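Famous pictures and the trouble with free

Rusmont's museum dropped its entry charge last June, and we have been told ever since that the doors are now open to all. I have my doubts. The doors were never the difficulty.

A ticket used to cost five pounds. The bus from Hemerville costs more than that, there and back, and the last one goes before the late opening begins. The people I see in the galleries look much like the people I saw there before – retired, comfortable, at ease with a cloakroom.
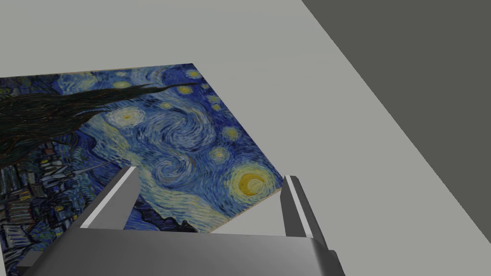 Nadiia Bondarchuk thinks I am being unfair, and wrote to say that her sons now go in for 20 minutes on the way home from school, which she would never have paid for. I believe her. But her sons live round the corner.

The council says visits are up by 70 per cent. Visits by whom? The same person calling in twice a week to use the café counts each time. Until somebody asks for postcodes at the desk, I shall go on thinking the money would have been better spent on a later bus.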